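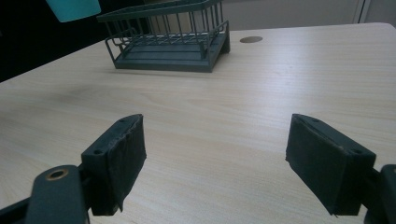 Fingers open, dish rack at the back of the table. Left pad is starting to peel along the top.

Stop tuning the planner

4 October 2022

Quick one, I have a build running and want to get this down before it finishes.

We spend too much time on planners. I mean all of us but I mostly mean my own team at Kilmont, and mostly me. Last spring I lost five weeks to a trajectory optimizer that shaved a bit off each reach. Nice plots. Then I sat down with the failure logs, all 2,234 of them, and sorted by cause. 997 were timing. Camera stamp and gripper width stamp not agreeing. Policy thinks the fingers are open, fingers were already closing when that image was taken. No planner fixes that. The planner was planning perfectly well from a lie.

So, opinion: the dull layer is the product. Clocks, logging, replay, calibration files with a version number on them. If you can't take a run from December and play it back against today's code and get the same numbers, you don't have a robot program, you have a folder of anecdotes.

Maricica Dumitrescu disagrees with me, loudly, and she's not all wrong. Her point is that learned policies soak up a lot of slop. Give it enough demos and it learns the lag too. Sure. It learns the lag of that camera, on that USB hub, with that driver. Swap the hub and you're back collecting. We swapped a hub. 300 demos went in the bin.

Hand-held collection makes this worse. With an arm you at least have joint encoders to argue with. With a gripper in somebody's fist the pose comes out of the images, so if the tracking slips the label is wrong, and it's wrong quietly. Look at a plain pale tabletop with a shine across it. Hardly anything to hold on to. Wood grain so faint that the feature tracker may as well be looking at paper, and the glare moves when you move. You're leaning on whatever is further back, a wire rack for instance, and a row of thin evenly spaced bars is a great way to match the wrong corner to the wrong corner. People blame the network for this. It's a tracking problem, it's visible in the residuals, and almost no one plots the residuals becuase the tool to plot them is a script on someone's laptop.

Which brings me to tools. Gyula Illés wrote our replay viewer in two evenings. Ugly thing. Scrub bar, image, finger width, pose covariance, that's it. It has found more bugs than anything else we own. It isn't in any paper of ours and I'd bet it isn't on his review either. It should of been on page one of both.

What I'd do with a new project, if anyone is asking (Rezaei people, you did ask):

Hardware timestamps or don't bother starting. Software stamps look fine untill the machine is busy.

Drop bad segments automatically, on tracking covariance, before a human looks. Keep the reason with the drop.

Pads wear. Log a pad change like a software release, because the width reading at contact shifts and your grasp threshold shifts with it.

No planner work before 2,000 clean replays. I picked that number myself, argue with it if you want.

I know the counter. Funding goes to the clever part, students want the clever part, nobody puts "fixed the clock" in a demo reel. Fine. But the Positz team demoed next to us last year with a planner I'd call old fashioned, straight lines and a blend at the corners, and theirs ran all afternoon. Ours had the better planner. Ours also sat there waiting for a transform that had expired.

Build's done. Two tests red, both timestamps.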